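Stellow drops

Stellow drops are a liquid mineral supplement sold in the United States by mail and through small health food stores. The seller, Canono, describes them as an aid to "cellular balance," a phrase it has never defined. The product is best known for a dispute over its label.

Claims

The formula is credited to Mirko Zanetti, a former salesman who promoted it in a newsletter called Diritz. Early issues said the drops could ease joint pain, poor sleep and hair loss. The evidence offered was a set of more than 200 customer letters, most of them unsigned. Two small trials are mentioned in later ads — neither has been published, and requests for the data went unanswered.

Label dispute

Gemma Galli, a pharmacist, compared 18 bottles and reported that the stated magnesium content differed from one batch to the next. Canono blamed a printing error. It later removed the figure from the label altogether, which Galli called an odd way to fix a misprint.
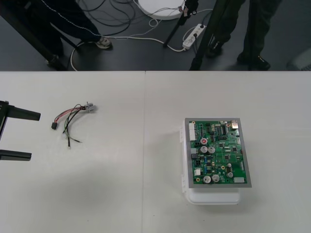
Supporters, among them the radio host Emrys Owen, argued that the complaint was part of a wider push to regulate supplements out of existence. No such link has been shown. Sheyla Arboleda, who reviewed the affair for a consumer newsletter, noted that Owen's show carried paid ads for the drops at the time.

The bottles still carry the words "doctor approved." The doctor is not named.

14 shares
3 comments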